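Should I lock my savings for two years now, or wait for the next rate decision?

Nassoro Swai
I have 800 dollars a month left after rent and bills, and a small amount in an easy access account at Grultham. They sent me a letter in May that the rate on this account will go down again. At the same time they offer a fixed certificate for 2 years at a rate a bit higher. My worry is that if the central bank raises rates next year, my money will be stuck. I also buy and resell used clothes in the evenings, so my income is not the same every month. 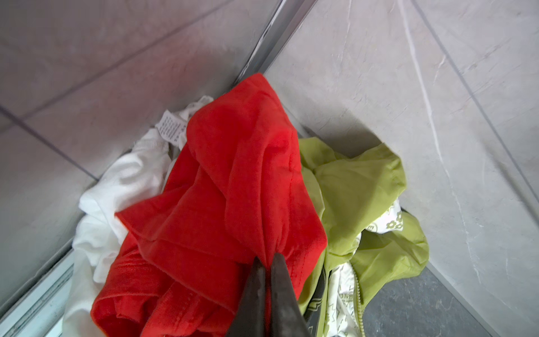 Red cotton jersey, some lint on the folds.

Is it wise to fix all of it, or only a part? Please excuse my English, it is my third language.

14 comments

Hunt
Only a part, I would say. When the bank offers a higher rate for a longer time, this rate already contains what the market expects for the next two years. So you are not getting a gift, and you are not being cheated. What you must read is the penalty for early withdrawal. At Hirkside I paid 109 dollars to break a certificate, and this was more than all the interest I had earned until that day.

With income that changes, I would first keep three or four months of expenses in easy access, even at the poor rate. After this, you can split the remaining money into pieces which end at different times, for example six months, one year and two years. If rates go up, you have always some money coming free to use the new rate. If they go down, the longest piece is protected.

3 shares

grusdale_saver
just wait, rates can only go up from here

Hunt
I must disagree with the reply under mine. I heard the same sentence many years ago and kept everything in cash because of it. Please also check the minimum deposit, for my certificate it was 498 dollars for each piece.

Contact us | Terms of use | Back to top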